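February
By Kamonchanok Paisan

I get asked more about keeping the belt clean than about anything else in my shop, so I'm finally putting it all down in one place. I pack dried herbs and tea in a rented unit out past Urnau, and a plain green conveyor is the thing I touch the most all day. It took me two winters to stop fighting with it!

First, the dust. Dry brush before you do anything wet. I can't say this loudly enough. If you go in with a damp rag on top of tea dust you get a kind of paste, and it creeps down along the side rails and sets there like grout. I use an old 2-inch paintbrush for the rails (a cheap one, the bristles get wrecked) and a soft bench brush for the belt itself. Power off and plugged out of the wall the whole time, please, even if you're only going to be a second.

Then a drop of dish soap in warm water, a microfiber cloth wrung out hard, and wipe toward yourself. Move the belt along, unplug again, do the next stretch. I used to let it run and just hold the cloth in place. My sister-in-law caught me doing that once and I still haven't heard the end of it. A cloth can get pulled into the end roller faster than you can let go.

Aluminum rails like the same soapy water and nothing stronger. I tried an oven cleaner on mine the first year and it left cloudy gray patches that are still there. For sticky label glue, a little cooking oil on a paper towel, leave it ten minutes while you have your coffee, then soap again to get the oil off. Keep the oil off the belt though, mine slipped for days after I got careless.

White wall panels behind a work line show everything. Melamine sponge, very light hand, and run a dry toothbrush down the seams after. I do mine at 4 in the afternoon when the light comes in sideways and I can see what I missed.

Tracking is the other big one. If the belt starts wandering to one side, look for buildup on the rollers before you touch the adjusting bolts. Nine times out of ten mine is just dirty. If you do have to turn a bolt, go a quarter turn, let it run a few minutes, look again. I wrote the last setting in pencil on masking tape and stuck it on the leg, best idea I had all year.

And spend the money on leveling feet. My whole set from the hardware place in Klinhom was about 200, and the squeak I'd been blaming on the motor went away the same evening.

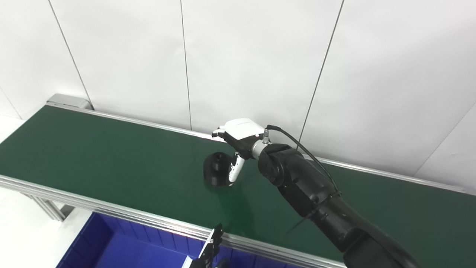 Can I use bleach on a green conveyor belt?

Check with whoever made the belt first, because some coverings go stiff and crack with it. For everyday dirt, mild dish soap and warm water is plenty, followed by a wipe with clean water and time to dry before you switch it back on.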